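Sourdough and injera starter notebook, back kitchen
3rd July

Gadisa asked me to write the entries in full sentences again, because last time he could not read what I had done with the second jar. So I try.

Both starters were taken out of the cool cupboard before breakfast. Jar A is the teff one, the old one from Adanech Worku, and jar B is the half teff, half barley flour that we began in January. Jar A had a layer of dark water on top, two fingers deep, and the smell was sharp but clean. I poured the water off and kept it in a cup for the next batch, as Adanech does. Jar B had almost no water on top. The smell was more like green apple, and a little like paint, which I do not like. I fed it anyway.

Feeding
Jar A: one cup of starter, two cups of teff flour (Plerkow, the brown bag), water from the filter jug.
Jar B: same quantity, but the flour is half Plerkow and half the barley from Lendo. The Lendo bag is nearly finished. The new barley flour is coarser than the old one and it drinks more water, so I added five spoons extra until the batter fell from the spoon like thin yogurt.

The room was at 17 degrees in the morning and 16 when I came back after lunch. It is winter and the heater on this side is weak. I put both jars in the picnic box with a bottle of warm water and a towel. In summer we had bubbles before the afternoon. Today Jar A showed its first small bubbles only when it was getting dark, and Jar B was still flat at that time.

Gadisa Woldemariam thinks that the cold is good for the flavour. His mother left the batter for longer in the cold season and nobody in the house complained. I agree about the flavour, but the eyes on the injera were poor in the last cold batch -- big ones at the rim and nearly none in the centre. For me this is a question of how lively the batter is when we make the absit, and also of the pan. We should not change both things in the same week, otherwise we will never know.

Absit (the cooked part)
I used Jar A batter from the last feeding, which was ready. One cup of batter into three cups of boiling water, stirring all the time with the flat whisk. It became thick and shiny after a few minutes. I let it cool until I could hold my finger in it, then I returned it to the main bowl. Last time I returned it too hot, and I believe this killed a part of the yeast. The bowl rose by the width of my thumb before I began to bake. This was better than I expected in such a cold room.

Baking
The Akitz pan was set between the second and third mark. I baked 16 pieces. The first two I do not judge, the pan was not even yet. From the third one the surface was good. The eyes came quickly, from the outside to the inside, and I put the lid on when the shine was gone from the middle. With the lid on too early, the drops fall down and make wet spots, see my old note on this.

Piece number five tore when I moved it with the straw mat. The mat was damp from washing. It must be completely dry, so please hang it on the hook and do not leave it folded in the sink.

Colour of the teff pieces: dark brown, even, a bit grey where they were stacked while still warm. I now put them one by one on the cloth and stack them only after they are cool.

Taste
Adanech came by and tried two pieces with the shiro. She says the sourness is correct, but it comes late in the mouth, and she would wait half a day more. She found the edges a bit dry. I found them dry too. Gadisa ate his piece plain, standing, and wrote nothing down, so his opinion is missing from this entry -- he can add it in the margin.

I want to try a shorter time on the pan and a little more water in the last thinning. Not more than two spoons. If I give too much water the batter runs over the edge of the Akitz and burns there, and the cleaning takes longer than the baking.
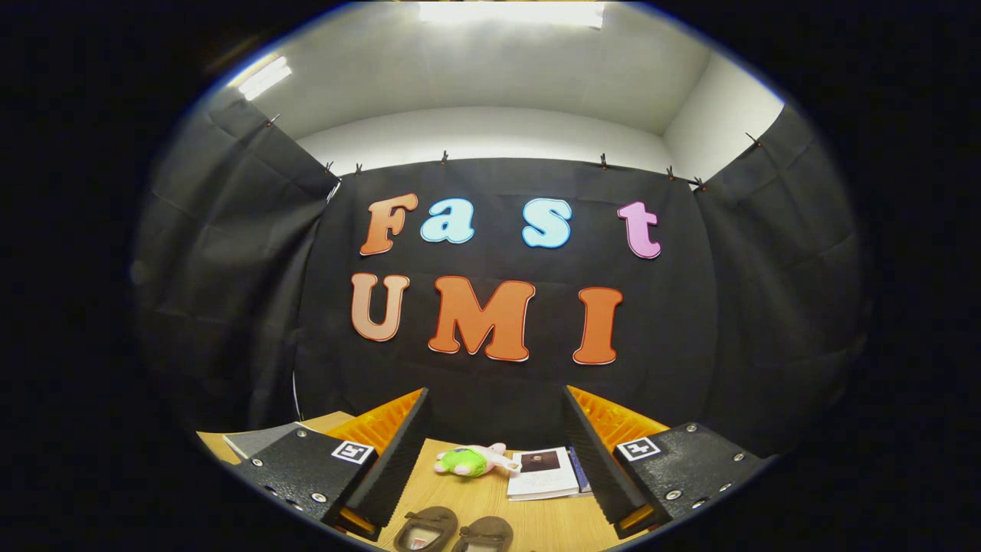
For the next session
1. Do the absit again with the same quantities, but leave the bowl half a day longer before baking.
2. Jar B: feed twice before any use. If the paint smell is still there after the second feeding, throw out half and begin again with teff only.
3. Buy barley flour. Ask at Lendo if they still have the fine one. If they have only the coarse one, sift it first.
4. Measure the batter temperature as well as the room. I wrote only the room today, and this was a mistake, the picnic box must be warmer.
5. Find the second straw mat. I think it went home with Adanech after the January lunch.

Later, same evening. Jar B has woken up. There is a ring of small bubbles along the glass, and the apple smell is now stronger than the other one. I did not stir it. The cup with the dark water is in the fridge door behind the mustard, with a paper on it, please do not pour it away. Gadisa, the pan is clean but not oiled.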